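Guest Bedding and the Small Host
Opinion, by Aidan Ó Ceallaigh

The Laltov Lodging Association has asked its members to adopt a single standard for linens by November. The draft calls for white cotton throughout, replaced after 200 washes. I urge members to vote against it.

Large hotels gain from uniform stock. A house with two rooms in Wunevholm does not. Its owner buys what wears well and mends what can be mended.
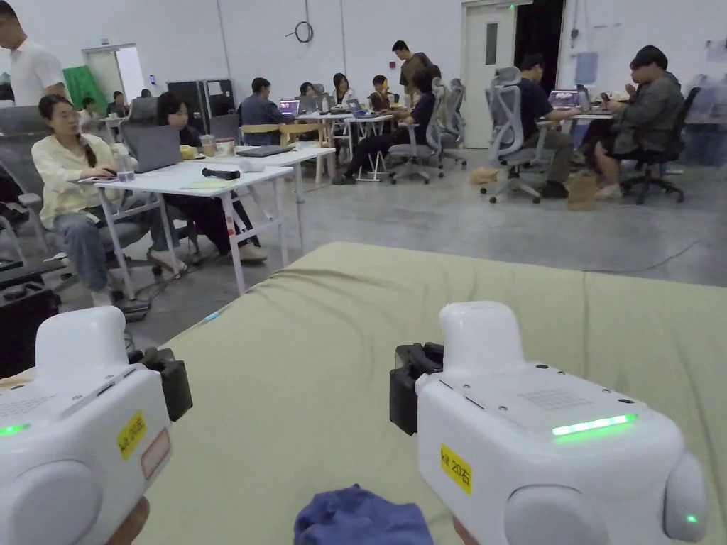
Light olive-beige cloth covering a table.

The draft treats color as a sign of poor care. Our members' survey drew 237 replies, and few guests raised color at all. They wrote of noise, thin pillows and late check-in. A host should be judged on such matters first.

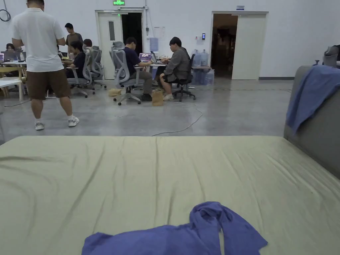
Cost deserves a fuller hearing than the draft gives it. Replacing sound bedding could take up to 300 dollars per room, and many hosts earn little outside the summer. A pale sage-green fitted sheet, even a wrinkled one, serves a sleeper as well as a white one does. The association would do better to set rules on washing and leave the choice of cloth to the host.

Members may send written comments to the Madigan office - letters are accepted until noon on the day of the vote.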